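Tridthorpe Hallway Bench
Item 774
Seats two, or one and a week's worth of mail

Home / Entryway / Benches / Tridthorpe

Most front halls already have a place to sit down and take your shoes off. It's the bottom stair, and somebody is always trying to get past you. The Tridthorpe is a bench for people who have lost patience with the stair.

It's 46 inches wide, with a lift-up seat over one long compartment and an open shelf underneath. Aslak Lindholm drew the first version for his own hallway, which he describes as a corridor with ambitions. We've been making it ever since, with a few changes he agreed to and one he didn't (the handle).

The seat

Solid ash, oiled, slightly dished. The dishing is shallow enough that you won't see it unless the sun comes in low, but after a couple of minutes with a stubborn boot you'll be glad of it. The front edge is rounded over so it doesn't cut into the backs of your legs.

It's rated for 300 pounds, spread across the seat. Please don't stand on it to change a bulb. We know you're going to, so at least close the lid all the way and stand over the legs.

The lid

It opens on two slow-close hinges made for us by Bettencourt. Earlier benches had ordinary hinges, and we got letters. The new ones will hold the lid at any angle past halfway and let it down gently from there, even if a child has decided to find out what happens when it's dropped. Owners of the older bench can buy the hinges as a kit. The screw holes don't line up. There's a paper template in the bag, and you'll want to tape it down before you drill.

The compartment

Big enough for hats, gloves, the good umbrella, the bad umbrella, a dog leash, and whatever your household calls the stuff that isn't any of those. There's a removable divider. The floor of the compartment is slatted so damp things have a chance to dry, although a soaked wool coat shut in a box in February will still smell like a soaked wool coat.

There's no lock. We were asked for one often enough to try it, and the sample came back from its tester with the key inside.

The shelf

Adult shoes fit with the toes facing in. Tall boots don't fit at all and will have to lie on their sides or stand next to the bench looking left out. The slats run front to back, so grit drops through to the floor, where you can ignore it or sweep it up. The bench is light enough to slide with a foot once the felt pads are on.

Colors

Plain oil, black stain, or Vanddale Green. The green is darker than it looks on a phone and lighter than it looks on the laptop in our office, so we'd suggest ordering the sample chip. It's a small square of painted ash and it costs the same as the postage.

We used to offer white. White benches in hallways are white for one afternoon.

Dimensions and so on

Width: 46 inches
Height: 18 inches with the lid down
Depth: 15 inches
Seat: solid ash
Frame: solid ash
Compartment floor: ash slats
Hinges: Bettencourt slow-close, pair
Load on seat: 300 pounds, evenly spread
Assembly: legs and shelf, 8 bolts, hex key in the box

Putting it together

The case arrives in one piece. You add the legs and the shelf. Lay the case on its back on a blanket, start every bolt by hand, and only then tighten them. If you tighten the first leg fully before starting the others you'll end up with a bench that rocks, and you'll blame the floor. Sometimes it is the floor. The back left foot has an adjuster.

Looking after it

Wipe it with a damp cloth. Once a year, or whenever it starts to look thirsty, rub in a little clear furniture oil and leave the lid open overnight. Lay the oily rags out flat outdoors to dry before you throw them away, because bunched-up rags can catch fire by themselves. Water rings will usually come out with fine sandpaper and some patience. On the painted bench, skip both and write to us for touch-up paint.

What goes with it

The Plemora Mirror is the same width, which was deliberate, and hangs well above the bench if the people in your house are of similar heights. The matching peg rail comes in two lengths. The long one has one more peg than anybody thinks they need.

We don't make a tray for the hall table, though we get asked. Any shallow one with a raised rim is fine for keys, hair ties, and foreign coins you're going to spend someday.
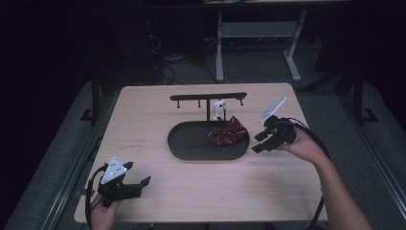 Dark oval tray, pale tabletop.

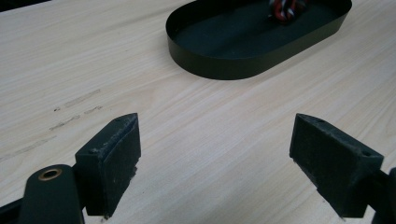 Delivery and returns

Benches in plain oil leave the workshop within a week. Black and green are finished to order and take longer, a little more so in damp weather, when the paint has its own ideas about drying. Delivery is to your front door, which for once is almost exactly where the product is supposed to go.

You have thirty days to change your mind. Keep the carton until you're sure. It's a very good carton, and past customers report that the cat has usually claimed it by the second evening. We can't accept a return packed in blankets, however nicely.

Spare bolts, felt pads, hinges, and the divider are all sold separately on the parts page. Give the item number, 774, and tell us whether your bench has the round handle or the long one. If it has no handle, you have one of Aslak's originals, and he'd like to know how you open it.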